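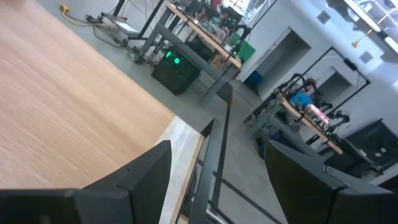 How long should you let a bread dough rise before you shape it? Long enough for it to grow by half and feel puffy when you jiggle the bowl, and in a cool kitchen that can take most of the morning.

I like to start there, because it's the thing people ask me in the hallway before I've even put my coffee down. Say hello, thank the Hedov library for the room, and mention that the handout has the full recipe so they don't have to write while I talk.

Then the story of my first winter baking. I had a very warm heart and a very cold kitchen, and I followed the clock in the book as if it were a train schedule. Every loaf came out like a doorstop. (Pause, let them laugh, somebody always has the same story.) What I should have been watching was the dough — it will tell you plenty if you poke it with a wet finger and wait a moment. If the dent fills back slowly, go ahead and shape. If it springs right up, go have lunch.

Pass the jar of starter around now. Remind them the lid is on loosely, so please keep it upright! Mine is fed 2 times a day in May and gets by on less in winter.

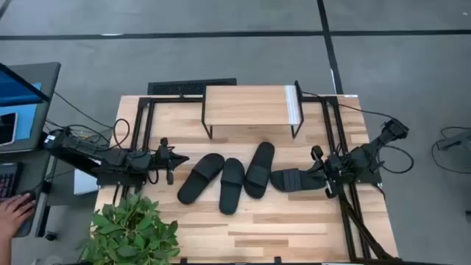
Can you bake a good loaf without a Dutch oven? A heavy baking sheet and a pan of hot water on the lower rack will give you enough steam for a nice crust.

Talk about steam a little longer here if the room seems interested. The first 20 minutes are when the loaf does its growing, and a damp oven keeps the skin soft so it can stretch. After that, take the water out (carefully, with the long mitts) and let the crust brown. Go darker than you think you should. I pull mine a shade past the color of a good walnut.

Mention the Clandance bake day, where we put 104 rolls through one small oven and I learned to trust my nose over the timer. Keep it short, I always run over on this one.

Slice the bread, put out the butter, and take questions while they eat.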